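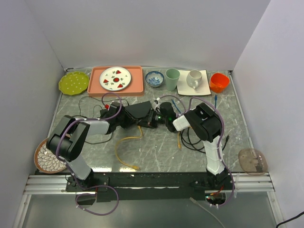
Tableware, 7 Sep 2018

Back row as it stands: green dotted plate, pink tray with the watermelon plate on it, small blue-and-white bowl, sage cup, square plate with the off-white mug, orange bowl.

Plukham wants this called a "setting." I don't buy it. Nothing matches, and a mug on a square plate is storage, not a place for anyone to eat. The Wurden list from August had the mug next to the plate. Which one do we follow?

Also doubtful: the claim that the glaze is good for 400 washes. We've done 40. Ask Gedard how they got that number — I couldn't find a test behind it.

To do: weigh the sage cup again, 200 g looks too round to be a real reading.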